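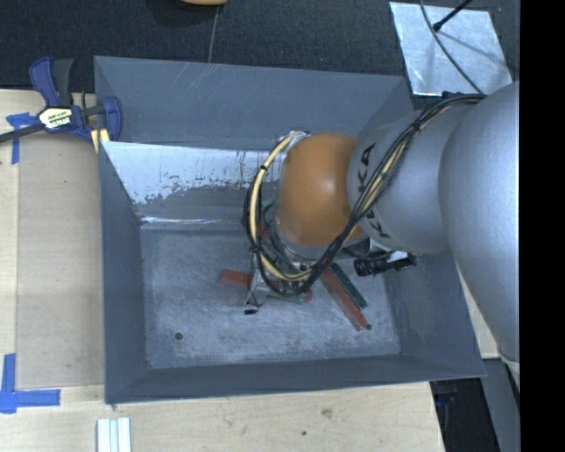
Nurholm bin sorting notes

Hi! I'm Rhiannon Morgan, and this is the README for our little collection of bin contents. It covers what goes in the bin, how we name things, and what's in each folder.

What's in here

125 bin setups, split over 5 folders. Each one is a handful of small everyday things dropped in a gray bin and left however they land. I love the thin stuff best – sticks lying across each other are so much more interesting than a box sitting flat on its own!

How we name things

We go by shape first, then color. So it's "stick, dark green" or "stick, red-orange", even if you're pretty sure you know what it's sold as. Kulap and I argued over this for ages (she wanted product names) and shape won. If something is tiny and you can't tell what it is, write "small item" plus the color and move on.

Reddish-brown and red-orange are two separate colors in the list. Please don't merge them, I've had to undo that twice.

The bin

Sloped walls, flat floor, and plenty of scratches and stains. Marks on the walls are part of the bin, so they don't get a label. Same goes for the little hole in the floor, which has been labeled "small item, black" more often than I'd like to admit.

Known problems

Folder 2 has 16 setups with no color filled in. Baoshan is working through them in the evenings.

Sticks that touch are sometimes listed as one item in the older folders. Fix them if you spot them, and add a line to changes.txt with your name.

Questions go to me or Yến Ngô.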